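Nokidon Teach Kit - Set-up Guide
Section 4. Recording by remote control (simulator)
Rev. February 2, 2018

Do section 3 first. No calibration file, no recording.

4.1 Before you start

1. Plug the hand controller into the front port. Not the hub.
2. Open Farkero, load the room "Sedia". Wait for the wall pictures to draw, they come in last.
3. Set the recording rate to 20 frames a second. Older pads: 15.
4. Hold the trigger halfway. Both fingers should move together. If one lags, redo 3.6.

Note: wrist view is the only view saved by default. Add the room view under Views if your going to want it later. Can't be added after.

4.2 Recording a demonstration

5. Press Home, let go of the pad, count to two.
6. Press Record. Light goes green.
7. Bring the wrist over the work surface. Slow. Tilt is fine - the room will look slanted, the learner copes.
8. Keep the gap between the fingers clear before you go down.

Wrist view, fingers open, framed picture on the tiled wall:

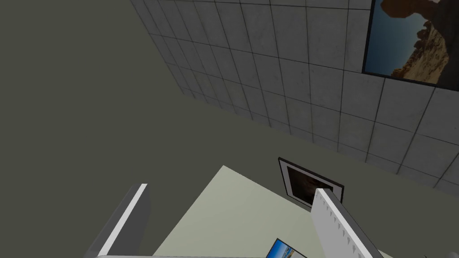
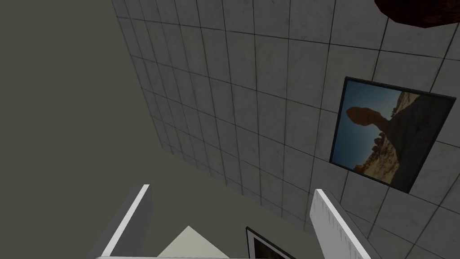

9. Line up on the item, lower, close the trigger all the way.
10. Lift straight up, then travel. No diagonal lifts.
11. Set down, open, back off, press Record again to stop.
12. Keep or Discard. Bumped the table? Discard.

Do I have to start every demonstration from the same spot?
Start from Home each time, but move the item a little between takes. If it always sits in one place the robot learns the place and misses when anything shifts.

4.3 How many

18 good takes for a simple pick and place. More for anything with a turn in it. Takes over 1000 frames get split in two, and the second half is usualy useless, so keep them short.

CAUTION: do not play a simulator take back on the real arm until you have done section 6 (speed limits). Stop button within reach, hands out of the work area.

CAUTION: guiding the real arm by hand is a different mode. Motors go soft when you switch - support the arm first or it drops.

4.4 If it goes wrong

Light stays amber - disk full or no Home. Check both.
Fingers jitter when closed - lower the grip gain one step. Still there, swap the cable.
View freezes, arm still moves - let go of the pad, press Stop, restart Farkero. Take is lost.
Files from the Stojanović pad driver won't open - resave as type B, fixed in the December update.

Next: section 5, Trimming and labeling takes.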